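We use cookies to improve your reading experience. Accept all | Manage settings

4.2 House rules for pouring and serving
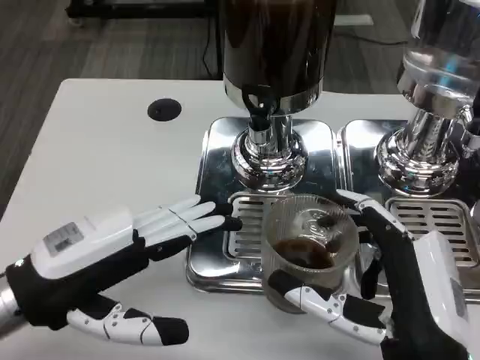 Figure 3. Two-handed work at the dispensers. The right hand holds a ribbed glass cup with a little dark liquid in it, over the left drip tray.

I'll admit I wanted one rule for everything - stay slow near glass - and Kamol Siriwan talked me out of it. We ended up with seven, written in April and trimmed twice after that. Three of them matter for this section.

First, the cup stays over a drip tray any time it's near a spout (see Figure 3). Second, the free hand keeps its fingers open and its palm down unless the task calls for it. Third, a person within reach of the stop button watches every pour, even the boring ones.

Rosângela Pimentel tried the draft with six operators at our Paiva site. They liked the second rule least, and I get it! Holding a hand still while the other one works is tiring when you're teleoperating. We kept the rule but added a break after roughly 12 pours. Grip force limits are in Section 4.3.

Related articles
Stop buttons and where to put them
Operator fatigue in the Zotska trials

Contact the authors | Back to top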